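Comunidad Indadis
Inicio | Foros | Robots de dos brazos | Mantenimiento | Buscar

El brazo derecho pierde la referencia de altura al trabajar sobre la pizarra

Tihomir Begović
7 de noviembre

Buenos días. Llevo en el taller un robot de dos brazos que trabaja sobre una pizarra blanca pequeña, tumbada en la mesa. El brazo izquierdo va al borde izquierdo de la pizarra y el derecho hace los trazos con rotulador. En octubre cambié las yemas de la pinza derecha y desde entonces la altura no es fiable. Unas veces el rotulador apenas roza y otras aprieta tanto que la pizarra se desplaza hacia la izquierda.

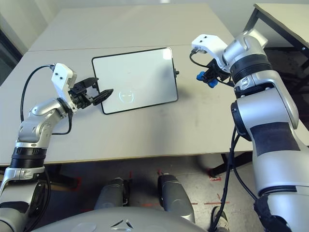 He repetido la calibración del brazo derecho con el procedimiento de Prestana y termina sin errores. Los tornillos de la brida los he repasado y no encontré ninguno flojo. Las yemas azules son las del recambio, y van montadas sobre los mismos dedos negros de siempre. El cable fino que sale de la parte superior de la carcasa blanca lo dejé con el bucle que se ve, para que no tire al girar la muñeca. La mesa son dos tableros juntos y la pizarra queda entera en el delantero, por delante de la junta.

El programa es el 2783, sin cambios desde septiembre. La velocidad está al 80 %. Si bajo la velocidad mejora un poco, pero el fallo sigue ahí. Lo que me desconcierta es que el error no es constante. Si fuera solo el grosor de las yemas tendría siempre la misma diferencia, y lo corregiría en la tabla de herramienta.

Un resultado de ayer, con dos trazos ondulados que tenían que salir iguales de largo:
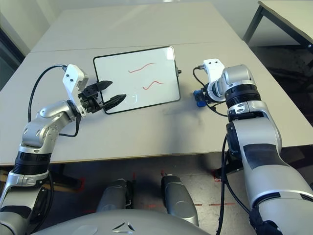 El segundo siempre me sale peor que el primero. Entre uno y otro el brazo sube, vuelve a la posición de espera y baja otra vez. No se abre la pinza en ningún momento, así que en teoría el rotulador no debería moverse. ¿Alguien ha tenido algo parecido después de cambiar las yemas? ¿Miro la pinza o miro el brazo?

Compartir (2) | Seguir este tema

Delić

Mira la pinza primero. Con las yemas nuevas el rotulador puede resbalar dentro del agarre cada vez que toca la pizarra, y eso te da un error que cambia de un trazo a otro. La calibración del brazo no lo detecta, porque solo comprueba las articulaciones.

Yo haría la prueba así:

Pon el rotulador en la pinza y haz una marca con cinta justo donde lo sujetan las yemas. Ejecuta un solo trazo, para el programa y mira si la cinta ha cambiado de sitio. Luego ejecuta el segundo y vuelve a mirar. Si la cinta se mueve, limpia las yemas con alcohol isopropílico, déjalas secar y sube un poco la fuerza de cierre. A veces vienen con restos del molde y agarran mal hasta que se limpian.

Si la cinta no se mueve, quita el rotulador y baja la pinza hasta tocar la pizarra en varios puntos, siempre en manual y despacio. Apunta la altura de cada uno. Una pizarra de este tamaño puede estar combada - a mí me pasó con una - y entonces la corrección hay que hacerla en el plano de trabajo.

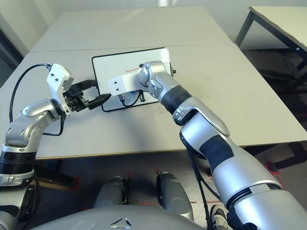
Otra cosa que conviene revisar es la muñeca. Cuando se cambian las yemas se suele soltar también el soporte blanco, y si no asienta bien contra la brida queda con una inclinación pequeña. En la punta del rotulador esa inclinación se nota bastante. Suelta los tornillos, limpia las dos caras y apriétalos en cruz, en dos pasadas. Después toma otra vez el punto de herramienta con el rotulador puesto. No sirve el valor antiguo.

Te dejaría la velocidad baja hasta terminar todo esto.

Menditz

A mí me pasaba igual y era el rotulador gastado. Prueba con uno nuevo. Si no, reinicia el controlador.

Tihomir Begović

Gracias a los dos. El rotulador lo cambié la semana pasada, y el reinicio también está hecho. Con la cinta, Delić: se mueve en el primer trazo y algo más en el segundo. He limpiado las yemas y mañana subo la fuerza de cierre y tomo de nuevo el punto de herramienta.

5 comentarios ocultos | Compartir
Última actualización: hace 2 días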